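Elogio del partido aplazado por lluvia

El jueves se suspendió el partido en la séptima entrada y todavía hay gente enfadada. Yo no. Llevo 20 años yendo al campo de Ullimari y he llegado a la conclusión de que la lluvia es el único árbitro con criterio que ha pisado este estadio.

El béisbol de provincias tiene un problema que nadie en la liga quiere mirar de frente: dura demasiado para lo que ofrece. Se anunciaron 943 espectadores, cifra generosa que debía de incluir a los del puesto de bocadillos y a un perro. En la quinta ya se hablaba más de hipotecas que de bolas y strikes. El abridor del Ullimari, Grandetti, había dado 3 bases por bolas seguidas con la expresión del que espera turno en la ventanilla de Hacienda.
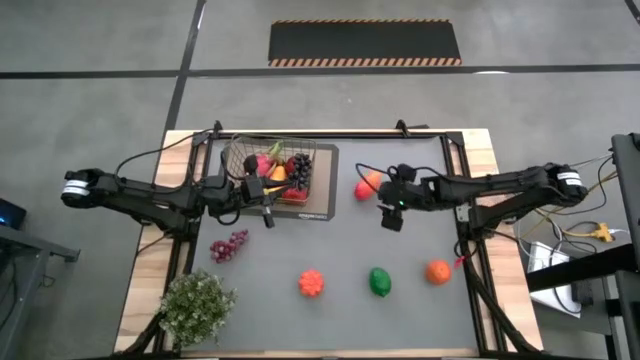

Bimla Pathak

Entonces empezó a llover. Primero poco, lo justo para que los de la tribuna descubierta fingieran no notarlo. Luego en serio. Los encargados del campo sacaron la lona y, por primera vez en toda la tarde, vimos correr a alguien con convicción. Hubo aplausos. Un tropezón junto a la segunda base recibió la ovación que Esov lleva desde abril buscando con el bate.

Se me dirá que el aficionado paga por nueve entradas. Yo sostengo que paga por una historia que contar el viernes en el trabajo, y un 2 a 1 con dos errores en el jardín derecho no da ni para el ascensor. En cambio, Nkuna deslizándose de barriga por la lona, con 38 años y la rodilla que tiene, lo ha visto ya media ciudad en el móvil. El club le ha puesto una multa. Yo le habría subido el sueldo.

Ahora la liga propone reanudar el partido en agosto, a las once de la mañana de un día laborable, con el marcador donde estaba y dos corredores en base. Es decir, nos citan para ver el final de una película cuyo principio nos aburrió, y además al sol. El reglamento lo exige, dicen. También exige que el receptor lleve el casco bien abrochado y ahí seguimos.

Mi propuesta es modesta: que se dé por bueno el resultado, que devuelvan a cada abonado el precio de una cerveza y que guarden la lona a mano. Iré en agosto de todas formas, claro. Ya he mirado el pronóstico y no dan ni una nube.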